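**MEDIA RELEASE – September**

Karakaya opens its tableware lending shelf in Ploltton this month. Plates, bowls, cutlery, baskets – 1,000 pieces, all free to borrow for 14 days. Community groups and neighbours welcome.

"Saves buying throwaway stuff for every party," says organiser Firdevs Yüksel. Favourite colour is white, aparently.

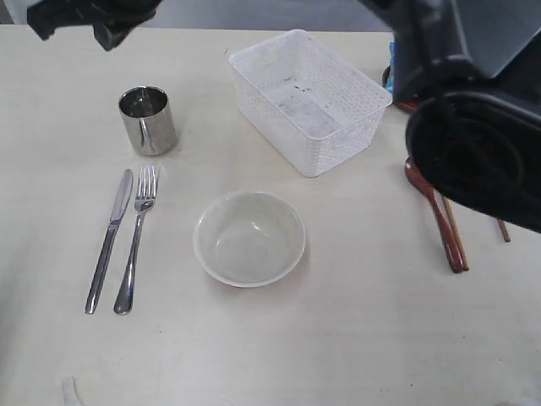
Chopsticks and wooden spoons go out too. Rinse before returning pls. Bookings open 9 am, ask for Recep Ağca.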